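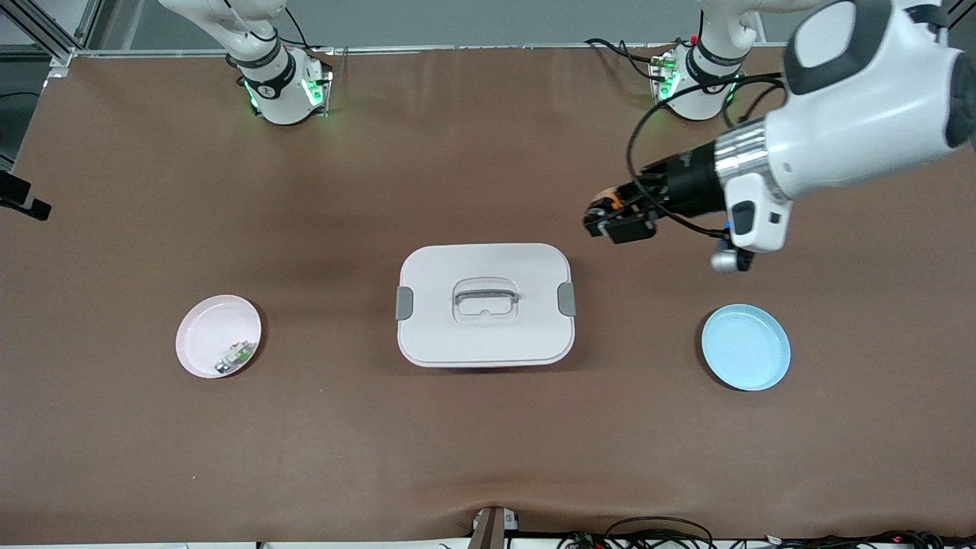

Ticket 432: enrollment portal keeps dropping siblings
Opened by: Florencia Lagos, front office
Status: open, waiting on vendor

Hi again, it's me! So I'm back in Zuvow doing kindergarten registration for November and the sibling link is gone. I type in the older kid's student number, it finds the right child, I hit save, and when I reopen the record the sibling box is blank. I've tried it on my desktop and on Shirley's laptop (same thing on both).

It matters to us because siblings get first pick for the full-day rooms, and right now the list thinks I have 2 sibling families. I have a folder on my desk that says otherwise.

Update, 10:40
Ghassan asked me to log out, clear the cache and try a different browser. Did all that. Still blank. I did notice that the older records are fine, it's only kids I've entered after the update. One from this morning did stick, and that family has no apartment number. Could that be it??

Update, 1:15
Okay, I tested it! Took the apartment number out of one record, saved, and the sibling stayed. Put the number back and poof. Did it three more times to be sure. Ghassan can see it on his end now too and has sent it up to Bendik Hedlund at Zuvow.

Update, 3:30
Bendik says a fix is coming tonight. Meanwhile I'm putting apartment numbers in the notes field, and I'll need to go back through 32 records once it's fixed. Please don't run the room assignments until I say so. Shirley has the paper list if anybody calls.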